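How to Read a Bilateral Military Training Agreement

Guidance for monitors, local officials and members of the public

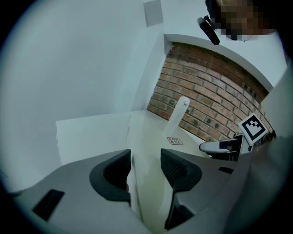

According to one reader of the previous version of this page, the guidance assumed that the full agreement would be available, when in most cases only an approval notice is published. The reader asked for a procedure that could be followed with the notice alone. The steps have been revised accordingly.

Before you begin

Obtain the approval notice, the domestic law on the presence of foreign forces, and any earlier agreement between the same two governments. Save a copy of each document on the day you find it. Official pages are sometimes replaced without a change of address.

Step 1. Identify the legal status of the document

A draft approved for negotiation is not binding. A signed agreement may still require ratification. A ratified agreement may enter into force only after the two governments exchange written notices. Record which of these stages has been reached and the article or order that confirms it. Do not describe a facility as established on the strength of a draft.

Step 2. Separate rotation from stationing

Look for the words used to describe the visiting personnel. "Participants," "instructors" and "trainees" usually indicate temporary presence. "Permanent staff," "garrison" and "dependents" indicate something longer. If the text provides for schools, family housing or a military post office, enter the facility as stationing, whatever its title.

Step 3. Find the duration and renewal clause

This clause is normally among the final articles. Note the initial term, the method of renewal and the notice required to withdraw. Automatic renewal should be marked clearly in your record. An agreement with a term of 2 years and automatic renewal may remain in force far longer than its opening articles suggest.

Step 4. Check land and property

Compare the agreement with land registry entries and municipal decisions. In the Vullau training area file, the agreement referred to "existing premises," while the district plan transferred 394 hectares from forestry use. The two documents were issued by different offices and did not refer to each other. Search under the name of the district as well as the name of the facility.

Step 5. Review procurement notices

Construction tenders often give more detail than the agreement itself. Record the number of beds, the capacity of fuel storage and the length of any rail siding. The Brisance barracks tender listed 1,232 beds for a center described elsewhere as serving courses of 20 instructors. A difference of this size should be reported as a difference. It does not by itself establish the purpose of the site.

Step 6. Examine jurisdiction

Determine which state's courts may try visiting personnel, and whether the answer changes when they are off duty. Also note who may enter the site, who must be informed of an inspection, and whether local emergency services have access.

Step 7. Record and grade your findings

Enter each finding in the Motus register with its source, the date of access and one of the following grades.

Confirmed: stated in a published legal text.
Supported: stated in two independent official documents.
Reported: stated in the press or by a single source.

Findings graded "Reported" should not be used in correspondence with a ministry unless the grade is given alongside them.

Requesting an unpublished text

Send a written request to the foreign ministry and the defense ministry separately. Cite the number of the approving order and ask for the text, its annexes and the explanatory note. If the request is refused, ask for the legal ground and the period for appeal. The Adomaitis template letter may be used for both requests and should be signed by the person making them.

Entries in the register are reviewed every October. Corrections received after the review are held for the next edition.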